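Hair ties, clips and one box lid

I started on the hair stuff in April, after the drawer in the hall stopped closing. It had been the place where everything for hair went for years, along with dead batteries and the spare keys to the Sandmont apartment, which we gave up two moves ago. The batteries and keys took five minutes. The hair ties took most of an afternoon.

I never bought many at once. They come in packs, or as party favors, or a grandmother puts one in a birthday card. My niece Shiuli leaves a few here every time she stays over, and she doesn't ask for them back. When she does want one it is always at 7:30 in the morning, and it is always the one we can't find.

My first idea was an organizer. Pasby sells one with 16 compartments, and I had it in the cart for a week. Then I measured the drawer and it was too tall by the thickness of the lid. So I used a box lid I already had. It is shallow, it slides in and out, and when it is full I know I have kept too much. That is the whole system.

I did the sorting on the bed, on the bedspread with the stars. The light is better there than in the hall, and I could hear when the wash was done. I would recommend a plain bedspread for this if you have one. Small silver charms on a busy print are hard to spot, and I checked the folds before I made the bed again.

The rules I used were simple. If the elastic has gone slack, it goes. If a clip has lost its spring, it goes. If a charm has come off, it goes in a jar until I find the jump rings. Anything that snags gets one more chance, and Shiuli decides. She was stricter than I expected. She let go of nearly all the ones with bows — I would have kept those.

The spiral ones took the longest. They hook into each other and into anything with a bead on it, and pulling makes it worse. Hold one end still and turn the other out slowly. If a coil has stretched, a minute in hot water pulls it back in, and then it has to dry flat. I have done this with the cheap ones and it works maybe twice before they give up.

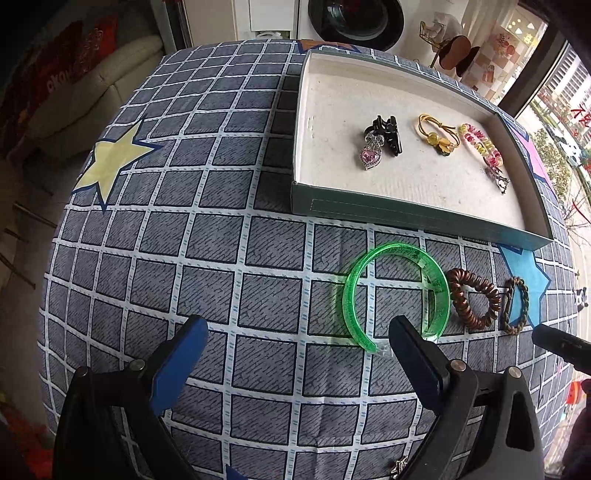
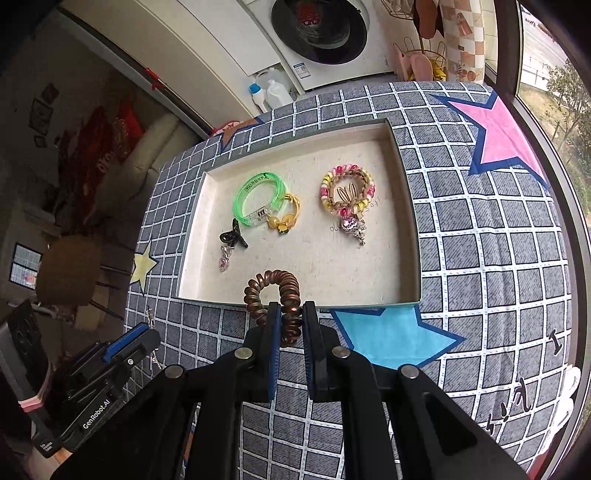 Rhodri Yorath wrote to me after my last post on drawers and said a lid is fine until somebody opens the drawer fast, and then everything slides to the back in a heap. His fix was a strip of shelf liner cut to fit the bottom. He also thinks anything with a charm on it should be hung up, because charms catch on coils and you end up doing the untangling all over again every month.

I think he is right about the charms. I had a row of cup hooks left from the kitchen and put 2 of them inside the closet door, low enough for Shiuli to reach. The pendants hang there now. I haven't tried the liner yet. The roll I own is from Wirari and has lemons on it, and I am saving it for the pantry shelf.

Headbands are still a problem. They don't lie flat with the rest, and standing them up takes the whole height of the drawer. For now they are around an empty oatmeal canister on top of the dresser. It looks like an oatmeal canister with headbands on it. Graça Vilela uses a paper towel holder for hers, the upright kind, and I may copy that if I see one at the thrift store.

The bracelets went back to Shiuli in an envelope. She says the braided ones are supposed to stay on until they fall off by themselves, so I don't know why they were in my drawer in the first place.

Next is the shelf under the bathroom sink. I opened it last night and closed it again.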